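Quoting from someone's blog on my own - how much is ok, and do I need to ask?

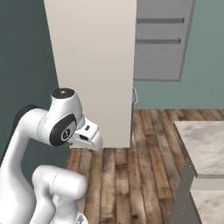
How much of another person's blog post can I put on my blog if I credit them properly?

Short bits with the author's full name and a link back to the actual post are usually fine, but there's no magic number of words. Whole posts need permission, credit or no credit.

Longer version of my question, sorry, typing this on my lunch break. I run a small personal blog on Tavness, mostly reflections and a bit of poetry, 29 regular readers on a good week. Found a post on another blog that says pretty much everything I've been trying to say about starting over at fifty. The whole thing is 600 words. I'd like to use most of it, then write my own response underneath. Her footer says excerpts are allowed with credit and a link to the original. Doesn't say how long an excerpt can be. No contact form that I can find, comments closed since February. I'm in Ontario, she might be in the States, not sure. Does "excerpt" cover most of a post? And if I reword it a bit does that change anything? Not making any money off it, no ads.

3 answers

Answer 1 (marked helpful)

Most of a 600 word post isn't an excerpt. If someone can read yours and not bother with hers, you've taken too much. That's the rule of thumb I use anyway, not a lawyer.

What I'd do: pick the two or three sentences that really got you. Quote them exactly, in quote marks or an indented block. Name her, name the post, link to that post and not just her home page. "Specific" in those footers generally means the page itself. Then write your response around the quotes. Probably reads better too, big slabs of someone else's writing up top and people skim.

Rewording: no, doesn't fix it. Following her piece line by line in different words is still her piece. Ideas are free, so say the same thing about starting over from your own life and mention her post set you off.

Canada has fair dealing, the US has fair use, not the same thing. Ours has a list of purposes - criticism and review are on there, and you're supposed to give the source and the author's name for those. A real response that engages with what she said puts you in a better spot than a repost with "love this!!" at the bottom. No ads helps a little, doesn't settle it.

For contact try the About page, then the very bottom of the sidebar, then whether she's commented on other blogs lately. Her name in those comments often links to somewhere she can be reached. If she says yes, keep the email.

Answer 2

just link it. everyone copies everything these days, she'd be flattered. I had a poem of mine show up on a Jurberg page once and got 8 new followers out of it

Comment on answer 2: Glad it worked out for you but "she'd be flattered" isn't permission. I had a 2,698 word travel piece lifted whole, my name at the bottom in grey type, and their copy came up ahead of mine in search for months. Not flattered. Took three emails to get it down.

Answer 3

Agree with the first answer. Couple of things to add quickly.

Check any pictures in her post seperately. Excerpt permission in a footer is usualy about the text, and the photos may not be hers to hand out in the first place. Leave them where they are.

Also look at whether you're on the free Tavness plan or one of the Rantala themes. On mine the block quote style dropped the link off the source line when the post went out by email, so subscribers saw a quote with no link at all. I put the credit in a normal sentence before the quote now. "In her post called such-and-such, so-and-so writes" with the title linked. Send yourself a test copy first.

And if she ever asks you to take it down, take it down that day and be nice about it.

Asker's reply: Thanks all. Going with three sentences and a link, and writing the rest myself. Found an email on her About page after all, was under a heading I'd scrolled right past. Will write to her tonight anyway and let her know.

Related questions
Do I need a copyright notice on my blog or is it automatic?
Moving old posts from Misbridge to Tavness without losing comments
Can I quote song lyrics in a post title?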